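We use cookies to make this site work and to remember your settings. Accept all | Manage choices

Work surfaces in the shared workshop: project report

Nandi Naidoo and Petronella Pillay

1. Why we chose this

The Diment workshop has one long bench that four courses use. By February the bench top was scratched and had glue on it, and small screws kept rolling off onto the floor. Our tutor asked for a project that would be of use to the next year group, so we looked at what the bench should be covered with and how it should be kept clean.

2. What we did

We compared 2 coverings. The first was a hard white board from Fastby. The second was a green mat with a slightly rubbery feel, which we ordered through Janjua. Each was left on the bench for the same number of lessons. We asked the people working there to fill in a short sheet when they packed up, saying what they had used the surface for and what was left on it afterwards.

The budget was 400, and the mat took up most of it. We had to cut it ourselves, which went badly the first time because the knife was blunt. The second cut was better. 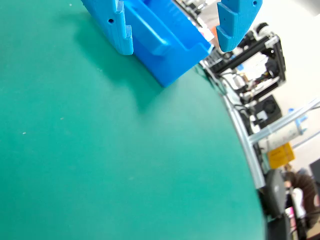
Most sheets said the mat was easier to work on. Parts stayed where they were put and it was quieter when tools were set down. The matte finish also helped under the ceiling lights, as the white board had been tiring to look at by the end of an afternoon.

The main complaint was dust. Small pale specks show up on a teal-green surface straight away, and several people thought the mat was dirtier than the board. We wiped both with a damp cloth and could not find much difference in what came off. On the white board the same specks are simply harder to see.

3. Problems

Some sheets were not filled in, mostly from the evening group. We also forgot to ask about heat, so we cannot say how either covering stands up to a soldering iron. Petronella wrote to Flarnenport about this and is waiting for a reply.

4. What we suggest

Keep the mat. Wipe it at the end of each session and brush it first if anyone has been sanding. The board can go on the side table for gluing. The completed sheets are in the project folder in room 2.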